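Part 4: Setting up your shared calendar in Clisside

If you've made it through the account part, the hard bit is over. I set up my own calendar on a Tuesday evening with a cup of tea next to me, and the tea was still warm when I finished, so don't let the number of steps put you off!

1. Sign in and click the Calendars tab at the top of the page.

2. Choose New shared calendar and give it a name. Keep it short (mine is just "Nerau", after the street we live on) or it gets chopped off on a phone.

3. Pick your time zone. Clisside guesses this from your browser and it guesses wrong if you're traveling. I once had a whole week of dentist visits sitting at 4 in the morning.

4. Set the default reminder. It starts out at 35 minutes, and I leave it there for everything except trains.

Note: changing the default only touches new events. Anything you typed in earlier keeps its old reminder until you open it and save it again.

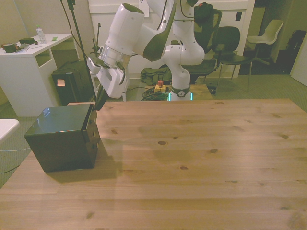 5. Click Invite people and type in their email addresses, one per line. The free plan lets you have 11 people on one calendar - plenty for us, even with the cousins.

6. Choose what each person can do. "View" means they can look, "Edit" means they can move your things around. I give most of the family View and keep Edit for myself and my sister.

Caution: anyone with Edit can delete the whole calendar, and there's no undo button. Export a copy first (Settings, then Export) and save it somewhere you'll find it again.

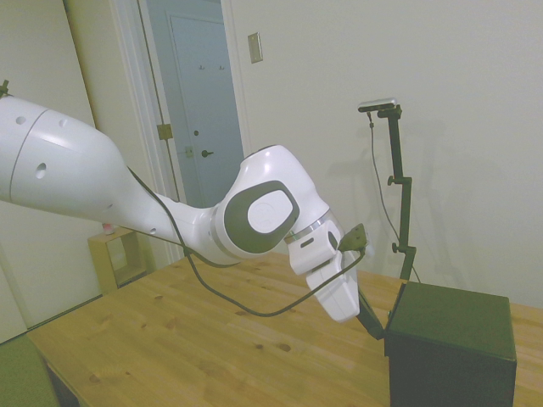 7. Ask everybody to open the invitation and click Accept. The link only works once, so if they forward it to their other address it'll fail and you'll have to send a new one.

8. Add a test event for tonight and check that it shows up on somebody else's phone. Give it a few minutes, then pull down on the list to refresh.

If you get error 1694, sign out on every device and sign back in. Imke Hollmann wrote to me with that tip after I'd spent a whole evening clearing my browser, and it has worked for me ever since.

Birthdays and repeating events are in Part 5.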